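Moving the bedroom upstairs

We moved our bedroom into the attic in November, so I've now slept up there through one winter and one spring, and I have opinions. A couple of people asked in the comments whether it was worth it, and my reply kept getting longer, so it gets its own post.

Some background first. The house is on Linden, two blocks up from the Dardale bus stop, and when we bought it the attic was already finished in the sense that it had a floor, walls and outlets. The previous owners used it for storage and, judging by the marks in the carpet, a treadmill. We used it for storage too. Then I started working from home and the old bedroom became the office, and the bed had to go somewhere.

Getting the bed up there was the worst part. The stairs turn at the top and a queen box spring doesn't bend. We ended up selling it and buying a slatted frame that came in three boxes from Brabec, the furniture place out past the rail yard. The mattress went up folded over on itself with two ratchet straps around it. If you're planning the same thing, measure the turn before you do anything else. I measured the door, which was fine, and didn't measure the turn.

Sleeping under a slope takes some getting used to. I hit my head every morning for the first week and then I stopped. I don't remember learning where the ceiling was, I just stopped hitting it. The bed is now pushed out from the low wall by 24 inches, which wastes some floor but means you can sit up and read. We tried it with the headboard under the high part and our feet toward the slope, and that was better for sitting up but left no place for a dresser. So we turned it back.

The winter was easier than I expected. Heat goes up, and the room got enough of it from downstairs that we kept the radiator on its lowest setting most nights. The noise was what bothered me. Rain is loud up there. I liked it the first few times and then we had a wet stretch in March and I went down and slept on the couch twice. You hear branches, squirrels, and the neighbor's heat pump, which I had never noticed from the second floor.
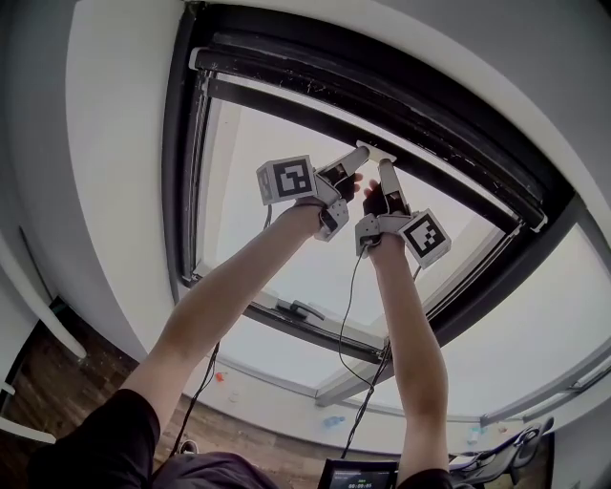
Summer was the real question, and it's only June 2024 as I write this, so I can't say I've seen the worst. What I can say is that the light is already a problem. It's bright by five and I wake up with it. I ordered a blackout blind from Cidgate for $120 and sent it back, because I had ordered by the size of the opening and they want the code off the plate on the window. The second one fits. It doesn't make the room completely dark - there's a thin line of light down both sides - but it buys me an extra hour and that's enough.

For heat, the routine so far is to keep everything closed and the blind down during the day, then open up at 8 in the evening when it's cooler outside than in. A box fan at the bottom of the stairs, pointed up, does more than the same fan next to the bed. I had that backwards for a while. We talked about a portable air conditioner, but the hose has to go out somewhere and the kits I looked at are all made for windows that slide. I'd like to get through July before spending money on it.

Other things, in no order. Carry a glass of water up with you, because you won't want to go down for it at night. Put a second laundry hamper upstairs. Low shelves along the knee wall hold more than a bookcase would and we should have built them first. The Wi-Fi didn't reach until I moved the router to the landing. There's no good place to hang a mirror.

Was it worth it? Yes, mostly. I have an office with a door that closes and the bedroom is bigger than the one we gave up. I miss having the bathroom across the hall. There is room for a small half bath under the stairs side of the roof, and we got one quote for it, and we're not doing it this year.

Next on the list is the carpet. It's beige and it has to go, but the bed has to come out first and I'm not ready to think about that yet.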